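3.2 What the notices leave out

The most enjoyable surprise in the Trovmont collection was how much can be learned from a gap. We read 1502 death notices from the town's weekly paper, and we had expected the standard parts — age, place of death, list of survivors — to be so fixed that they would tell us little. They are fixed, and that is exactly what makes a missing part stand out so clearly! When a notice names the children but says nothing of where they live, or gives the church but no hour for the service, a reader used to the form feels it at once.

We coded each notice for 18 elements, from the opening formula to the closing request for donations. Two of us read every notice separately and then compared our sheets. Most of our differences came from one element, the mention of work. Is "a familiar face at the Plellden market" a job, a hobby or a compliment? We settled on coding it as work only where the notice named a trade or an employer, and we went back through the early sheets to make them match (a slow job, but it sent us back to some wonderful notices).

Families who used the Lubis funeral home wrote longer survivor lists than those who used Domau, and the lists were ordered differently. Lubis notices tend to go by generation, with in-laws in brackets after their spouses. Domau notices often go by closeness, so that a niece who shared the house may come before a brother abroad. We find this second order fascinating, as it lets a family say something quite tender inside a very plain form. 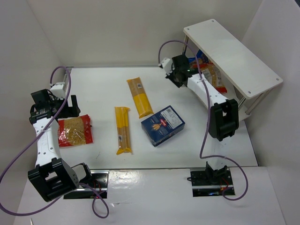
Figure 4. Tabletop with packages of dry food, a white two-level shelf unit and two robot arms.

A reader of an earlier draft objected that the order might belong to the funeral home's printed form and tell us nothing of the family's wishes. It is a good objection, and we took it seriously. Both firms do hand out a form, but the Domau one leaves a single blank space for relatives, with no headings at all. The order was therefore the writer's own, or at least was not set by the page — we cannot rule out advice given across the desk. Section 4 takes this up with the notices that families sent straight to the paper.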